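The slow arithmetic of a quiet floor

Most complaints about noise in converted buildings are complaints about footsteps. Speech and music travel through the air and can be dealt with by mass and by sealing gaps. A heel striking a floor puts energy straight into the structure, and the structure carries it to the ceiling below with very little loss. The two problems need different remedies, and a good deal of money is spent each year on the wrong one.

The former seed warehouse at Utetton is a useful case. It has 4 storeys, concrete slabs on steel beams, and was divided into flats and small workspaces in 2000. The original conversion laid ceramic tile directly on the screed. Residents on the lower floors began to report noise within the first winter, and the managing agent responded by fitting a second layer of plasterboard to the ceilings. Speech from upstairs became harder to make out. Footsteps did not change to any degree the residents noticed.

Natália Doležal, an acoustic engineer who has spent much of her working life on buildings of this type, was asked to look at it last December. Her report runs to 11 pages, most of them tables. "The ceiling was doing what a ceiling can do," she told me. "The fault was on the other side of the slab, and it had been tiled over."

Impact noise is measured with a tapping machine, a box holding a row of steel hammers that drop on the floor at a fixed rate. A microphone in the room below records the level in each frequency band, and the result is corrected for how reverberant that room is. A lower figure is better, which catches out anyone used to reading airborne results, where a higher figure is better. Doležal has seen the two columns swapped in a sales brochure.

Hard tile on bare concrete scores badly at the upper end of the range, where the ear is sensitive. Carpet cures this almost completely, as anyone who has lived under a carpeted flat will know. It does little for the low thud of a heavy walker, which depends on the stiffness and mass of the slab itself. Between those two cases sits the floating floor: a screed or board laid over a resilient layer, touching neither the slab nor the walls.

The word that matters in that description is "neither". A floating floor with a single rigid contact at the skirting loses a large part of its benefit. At Utetton the trial flat was fitted with a mineral fibre mat from Clistetti and a dry board system on top, and the first test was disappointing. The cause was tile adhesive which had run down between the board and the wall along one side of the kitchen and set hard. The contractor, Pasaribu, cut it out with an oscillating blade, fitted a foam edging strip and tested again. The second result was in line with the calculation.

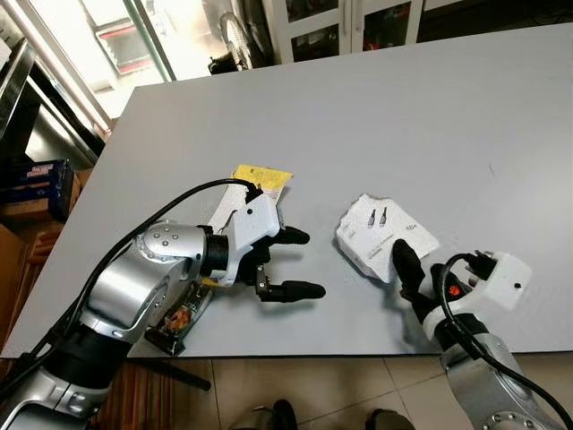

Height is the other difficulty. A new build-up has to fit beneath existing doors, meet the stair landing without a trip, and leave kitchen units at a sensible level. Thin mats answer this, and manufacturers have competed to make them thinner. The trade-off is physical. The resilient layer and the floor above it behave as a mass on a spring, and the softer the spring, the lower the frequency at which isolation begins. A thin mat is usually a stiff spring. It will take the click out of a heel and leave the thud where it was.

Long-term creep deserves more attention than it gets. A mat under permanent load compresses slowly, and as it does so it stiffens. Doležal keeps samples of several products under weights in her office and has measured one of them for 278 weeks. She will not say which make it is, though she allows that it is still getting thinner.

Owners who cannot lift their floors have fewer options. A suspended ceiling on rubber hangers, with absorbent quilt in the void, can help if there is enough headroom and if the walls are not carrying most of the sound. In masonry buildings they often are. The usual test is crude but informative - put an ear to the wall while somebody walks about upstairs, then do the same at the ceiling from a stepladder.

The remaining flats at Utetton are to be treated as they fall vacant, under a scheme the freeholder has named Devivell. Tile will be permitted, provided it is laid on the floating board and kept clear of the walls by a flexible joint. The lease is being amended to require a test before each new floor is accepted, with the adhesive joints inspected while the skirtings are still off.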